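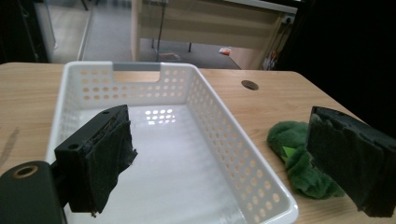
The Case for the Perforated Basket

December | By the Staltau Home Desk
Home - Storage - Laundry - Kitchen - Archive

A rectangular plastic basket with pierced sides does one job well: it holds soft goods and lets air reach them. Cleaning cloths stored in a closed bin tend to turn sour.

At the Miltbridge workroom we sort cloths on a table, one basket per room. Plush cloths take more space than flat ones, so fold them in thirds and stand them on edge - 34 fit in our largest basket. A cut-out handle at the short end helps on a deep shelf.

Wash the basket monthly in warm water. Grit collects in the holes, and a bottle brush clears it.

285 shares | 2 comments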